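スルクモント科学館 こども向け解説シリーズ「しくみとお金」

# 実験を手伝うロボットは、どうやって買うのですか

スルクモント科学館の実験室では、来年度からロボットアームを使う計画を進めています。この解説では、ロボットのような大きな道具を買うとき、大人がどのような順番で考え、決めているのかを説明します。小学校高学年のみなさんに読んでもらうことを考えて書きました。

## 1 どんな仕事をしてほしいかを書き出す

最初にカタログを開くことはしません。まず、してほしい仕事を紙に書きます。当館の場合は、次のとおりです。

- 試験管をつかみ、持ち上げる
- 試験管立てにもどす
- 道具を決められた場所に置く

この紙を「仕様書(しようしょ)」といいます。仕様書には、ロボットがあつかう道具の名前も書きます。ガラスの試験管と金属のるつぼばさみでは、形も、すべりやすさもちがいます。つかむ部分を「グリッパー」とよび、その指の形は、あつかう道具に合わせて選びます。

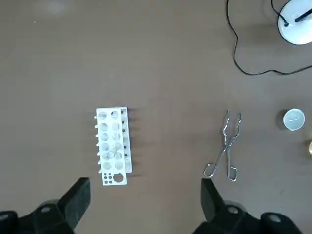 白い試験管立てと、るつぼばさみ。手前の黒い部分がグリッパーの指です。

## 2 本体のほかに必要なものを調べる

ロボットの値段は、本体だけでは決まりません。グリッパー、カメラ、電源、机、そして使い方を習うための講習にもお金がかかります。こわれたときの修理代も、はじめから計画に入れておきます。

当館で計画に入れたものは、全部で18項目になりました。このうち7項目は、今ある道具をそのまま使えるため、新しく買いません。机や試験管立てがこれにあたります。

## 3 見積もりをくらべる

次に、会社に「いくらでできますか」とたずねます。その返事を書いた紙が「見積書(みつもりしょ)」です。当館はガンダム社ではなく、つづりのちがうGandham社と、Zhuravel社の二社にお願いしました。

Gandham社の見積もりは、本体と部品を合わせて2,073千円でした。「千円」は、1,000円を一つのまとまりとして数える書き方です。2,073千円は、207万3,000円と同じです。このほかに、点検の費用が一年に182千円、つまり18万2,000円かかります。

本体が安くても、毎年の点検が高ければ、長く使ううちに合計は大きくなります。そこで、買う年の金額と、その後の毎年の金額を分けて表に書き、何年使うかを決めてからくらべます。

## 4 ためしに動かして確かめる

書類だけではわからないこともあります。細い試験管を指ではさむには、力の加減が大切です。強すぎればガラスが割れ、弱すぎれば落ちてしまいます。ビーカーなど、ほかの道具が近くにあるときの動き方も確認します。

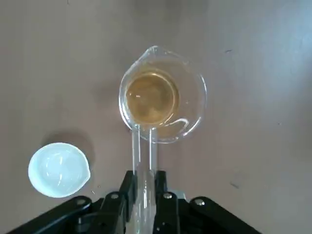

試験管をはさんだグリッパー。上にあるのは、こはく色の液体が入ったビーカー、左下は蒸発皿です。

確認の結果は記録用紙に書き、仕様書とならべて読みます。できなかった仕事があれば、指の部品をかえるか、その仕事を人が続けるかを相談します。部品をかえる場合は、見積書も出し直してもらいます。

## 5 予算を決める

「予算(よさん)」とは、何にいくら使うかを前もって決めた計画です。当館では設備担当のダニーロ・チョルノヴォルが案をまとめ、館長が確認します。8月に案を出し、認められると注文に進みます。

## ことばのまとめ

**仕様書** してほしい仕事や条件を書いた紙
**見積書** かかるお金を会社が知らせる紙
**予算** お金の使い道を前もって決めた計画
**グリッパー** ロボットの、物をつかむ部分

8月6日(火) スルクモント科学館 設備係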